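Facilities Service Desk — Valtwood Campus
Ticket 118: Room booking display shows wrong time
Status: Resolved
Submitted by: Zhenhua Qin
Location: Sturkthorpe Building, second floor

Reported issue
The booking display outside Room 43 runs one hour behind the online calendar. Staff arriving for a 2:00 p.m. meeting found the room marked as free and in use by another group. The issue has been present since the clock change.

Actions taken
9:10 a.m. — Display restarted from the wall switch. No change.
9:25 a.m. — Network connection tested. Display receives updates within 5 seconds of a new booking.
10:40 a.m. — Time zone setting reviewed in the Dokasetti console. The display had been assigned to the Orakzai site profile, on which daylight saving is turned off.
10:55 a.m. — Display moved to the Valtwood profile and restarted. Time now matches the calendar.

Follow-up
The remaining 25 displays on campus were checked against the same profile, and no further errors were found. Bookings made during the affected period remain valid and do not need to be entered again. The room page in the directory has also been updated.

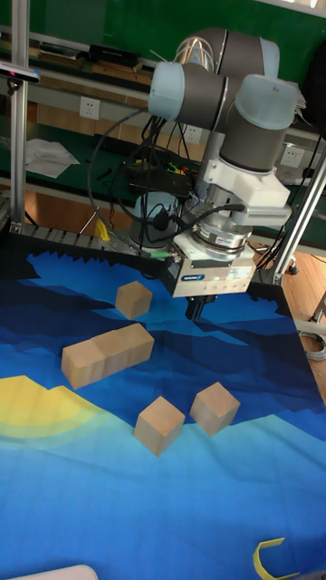 Robotic arm and blue mat with wooden blocks.

Requester confirmed the correct time at 1:15 p.m. Ticket closed.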